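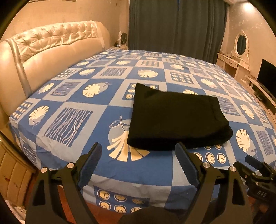
Illow Folded Clothes

Welcome, and thanks for stopping by! Illow is a collection of clothes being folded on beds, the way people do it at home when the laundry is dry and the big flat surface in the house happens to be the mattress. We love this stuff. A folded shirt looks like nothing much until you've watched a few hundred of them come together, and then you start noticing every corner.

What's inside

3,568 short clips, split into 1,000 folding sessions
410 different garments (tops, pants, shorts, a few towels that snuck in)
168 bedspreads and sheets, plain and printed

Dark clothes on busy prints

This is the part we're most excited about in the August update. Black fabric hides its own creases, so the outline has to do most of the work, and a patterned bedspread underneath makes that outline much more fun to follow. The blue patchwork one with the cream fans and wavy lines is a team favorite (Lucero Arboleda wants one for her own bed).
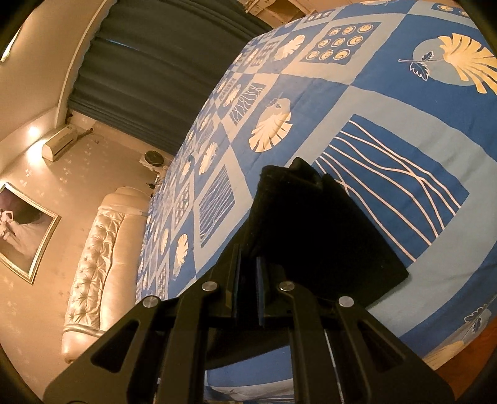
Black folded fabric on the blue patchwork print, partly covering one of the wavy-line squares.

How we label a fold

Each garment gets one of four tags: flat, partly folded, packet, or rumpled. A packet can be lumpy! If the overall shape reads as a rectangle we count it, even with a corner sticking up. Rumpled means the cloth is bunched enough that we couldn't agree on an outline. Anil Sastry and Yhon Mosquera tagged everything separately and then compared notes, and where they still disagreed you'll find both tags in the notes column.

Known gaps

Very few fitted sheets, almost no knitwear, and no socks yet. Garment type is left blank when only a folded shape shows.

Changes

Mon 17 August: dark garments added, bedspread names cleaned up
April: first release

Questions and fixes go to Killian Rey. Sock folders, please write too!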